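Badach Housing Services
Equipment Reviews: Laundry and Linen

Conham Sindine Folding Table

Summary of findings

The Sindine is a fixed-height table with a wooden top, sold by Conham for use in shared laundry rooms, linen stores and similar spaces. Badach Housing Services placed two of the tables in service in its residential buildings, one in a resident laundry room and one in the staff linen room, and kept them in daily use for nearly five months before this review was prepared. The tables are recommended for general clothes folding. They are recommended with reservations for bed linen, and they are not recommended for rooms in which the furniture must be moved on a regular basis.

Background

The tables previously provided in resident laundry rooms were white plastic units with folding legs. They were inexpensive and easy to store. They also bowed in the middle under a full load, and the surface had become rough in places, so that fine knits caught on it. Residents reported both problems through the annual survey, and a number of them had begun to fold on top of the dryers, a practice the department discourages on account of the vents.

A replacement was sought that would remain level, offer a smooth and closed surface, and look suitable in rooms that are also used for reading and waiting. Conham offers the Sindine in a single size and with a choice of brown or gray top. The brown was selected for both locations. A smaller table from the same maker, the Kos, was considered at the same time and is mentioned where a comparison is useful.

Delivery and assembly

The top arrives in one piece and is heavy. Two people are required to lift it, and the instructions say so on the first page. The legs attach with bolts and a supplied wrench. The bolts pass into metal inserts already set in the underside, and all of them lined up correctly on both tables. Each leg ends in an adjustable foot, which proved necessary in the laundry room, where the floor slopes toward the drain.

The printed instructions are adequate but small. The drawing that shows the orientation of the side rails can be read either way, and on the first table the rails were installed backward and had to be removed. Conham has been informed of this. The packaging was mostly cardboard and was recycled in full. One corner of one carton had been crushed in transit, without damage to the contents.

The surface

The top is the strongest feature of the product. The grain is visible and pleasant to look at, and the finish is smooth enough that cotton slides over it without dragging. This matters more in folding than might be expected. On the old plastic tables a T-shirt had to be lifted and set down again each time a sleeve was turned in. On the Sindine it can be drawn across with one hand while the other holds the hem, and the layers stay together.

Very light synthetic fabrics slide somewhat too easily. Staff who fold athletic wear reported that finished stacks tend to lean and should be placed against the wall or in a basket promptly. Towels, denim and fleece present no difficulty.

The brown color was chosen for appearance but has turned out to be practical. White socks and pale shirts show up clearly against it, and so does most lint, which encourages users to wipe the table. Black clothing is a little harder to inspect for pet hair and loose threads than it was on a white surface. In the linen room, where the lighting is older, staff now check dark uniforms under the desk lamp before folding.

The finish has held up well. Detergent spills were wiped away with a damp cloth and left no mark, including one that had been allowed to dry over a night. A drop of undiluted bleach left a pale spot the size of a lentil near the front edge of the laundry room table. The care sheet warns against bleach, and the spot should be regarded as the fault of the user. A hot iron must not be placed on the top. A notice to that effect has been posted on the wall above both tables.

Size and working height

The depth is sufficient to lay an adult T-shirt flat with the sleeves out and still keep other clothing to the side. In practice this allows a person to work on one item in the center while folded items collect at the left or right. Long-sleeved shirts and hooded sweatshirts also fit, although the hood must be laid over the edge or turned in first.

Fitted sheets are another matter. A twin sheet can be managed by one person with some patience. Anything larger hangs over both sides and drags the finished folds with it. For the linen room, where sheets make up the greater part of the work, a longer table would have been the better purchase, and the department has continued to fold large sheets by hand between two members of staff. The Kos, being smaller still, was ruled out for this reason.

The height suits users of average stature who fold while standing. It is too high for seated work with an ordinary chair. A resident who uses a wheelchair can get close to the table, as the space beneath it is open between the legs, but the surface is higher than is comfortable. Buildings that must provide an accessible folding surface should not depend on this model alone, and a lower table has been ordered for the resident laundry room.

Use in practice

Resident comments collected in April were largely favorable. The most frequent remark concerned steadiness: the table does not rock when a full basket is set down at one end. Several residents said that they now finish folding before leaving the room, whereas before they carried clothes upstairs in a heap. The department notes that carts are returned sooner as a result, though no formal record of this was kept.

Short-sleeved shirts with printed fronts were used for much of the informal testing because they are the most common item in the resident laundry. Large prints can stick to one another if folded while warm. The smooth top makes it easy to leave such a shirt half folded and spread out for a minute or so before the last turn is made, and this is the method now suggested on the laundry room notice.

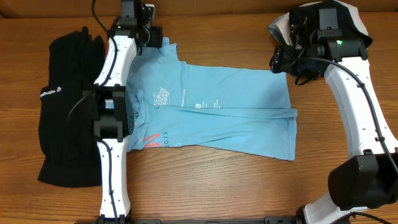
Wooden tabletop in use: a light blue printed T-shirt, partly folded, with a folded black garment to its left.

Noise and movement

The table is quiet. The old units rattled when the washers reached their spin cycle, and no such complaint has been received about the Sindine. The rubber pads under the feet grip the tile firmly. The same pads make the table difficult to shift for floor cleaning, and the custodial team has asked for felt pads in the linen room, where the floor is vinyl. Conham does not supply wheels for this model and advises against fitting them.

Maintenance

The maker recommends tightening the leg bolts after the first month of use. This was done on both tables. The bolts on the laundry room table had loosened slightly, and those in the linen room had not moved. No further adjustment has been needed. Daily care consists of a damp cloth followed by a dry one. Oils and wax polishes should be avoided, as they may transfer to clothing.

Ratings

Ratings are given on the department's standard scale, on which 5 is the highest mark.

Surface and finish: 5
Stability: 5
Assembly: 4
Suitability for clothing: 5
Suitability for bed linen: 2
Ease of moving: 2
Overall: 4

Recommendation

The Sindine is approved for purchase by building managers for resident laundry rooms, subject to the usual limit on furniture spending. Managers should measure the doorway before ordering, as the top cannot be divided. For linen rooms, managers are asked to contact the department before placing an order so that a longer table can be considered. Either color may be selected, and replacement feet and bolts may be requested from the Badach stores counter.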